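Wednesday, April. Cell 2, wrist camera and hand checks

Went back over the pre-run rules with Annick Coste before the Trulska job. The Poven sheet only says "inspect mount", and two people will read that two ways. Our wording from now on:

Arm held, speed limited to 40 mm/s, pendant in one person's hand. Look at each screw head on the plate, then put the driver on it. Write down both, separately. A look on its own doesn't count as a check.

Save a wrist view with the entry.
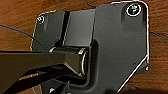
Wrist view over the wood. Plate screws, hinge, blue cable to the left.

Cables: must be in view on the saved picture, and must stay clear of the hinge through the full stroke. If one goes behind the arm, follow it by hand with the power off. Maxence Gilbert wants this done at every tool change. I would say every 200 cycles as well. Not settled.

Second view is to be saved against a plain light background, where the edge of the plate is easier to judge.
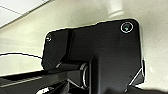 Same check, pale background. Both upper screw heads in view, black cable at left.

Neither picture says anything about torque, so the driver reading goes in the log next to them.

To do: reword the Astum form to match, ask Boyer for the torque value in writing, paint marks on the screw heads.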